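Lista: caminhadas-standach
Assunto: Re: Treino para a travessia de outubro
De: Miłosz Głowacki

Boa tarde a todos,

Irena Górecki escreveu:
> Olá, grupo. Inscrevi-me na travessia de outubro, mas nunca fiz
> duas subidas no mesmo dia. Na subida do Olszewski, no mês passado,
> os joelhos doeram-me muito na descida. Devo treinar mais a subir
> ou mais a descer? E os bastões valem a pena? O Czesław diz que
> sim, o Mieczysław Makowska diz que só atrapalham.
> Irena

Irena, obrigado pela sua mensagem. Peço desculpa pelo meu português, vou tentar explicar com calma.

Na minha opinião, deve treinar a descida. Quase todos nós treinamos a subir, porque cansa mais e parece mais útil, mas os músculos da coxa sofrem de outra maneira quando descemos. Eu comecei com uma encosta pequena, de 200 metros de desnível, duas vezes por semana. Subia devagar e descia com passos curtos, sem saltar e sem travar com o calcanhar. Depois de 5 semanas já podia descer do Olszewski e falar ao mesmo tempo com os outros.

Se a dor é dentro do joelho, e não no músculo, por favor consulte primeiro um fisioterapeuta. Sobre isso não posso aconselhar.

Quanto aos bastões, estou de acordo com o Czesław Pietrzak - mas somente para descer. Na subida guardo-os na mochila. Convém regulá-los um pouco mais compridos antes da descida e experimentar isto em casa, não no cume com vento.

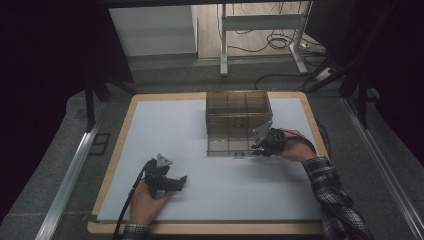

Outra coisa que me ajudou foi comer antes de ter fome. Entre a primeira e a segunda subida há uma pausa curta na fonte, e muitas pessoas chegam lá, sentam-se e só bebem água. Eu levo pão com queijo e como metade ainda no caminho. No ano passado não fiz assim e a segunda subida foi muito triste.

Para quem quiser treinar em conjunto, a Mieczysław Borkowska e eu vamos na sexta-feira à encosta atrás do parque de Codard. Saímos às 18h00 do portão de baixo e fazemos três voltas, ao ritmo da pessoa mais lenta. Levem lanterna de cabeça, pois a última descida já será com pouca luz.

Irena, se puder vir, posso emprestar-lhe os meus bastões antigos, e assim decide sozinha quem tem razão. Basta responder-me até quinta à noite.

Com os melhores cumprimentos,
Miłosz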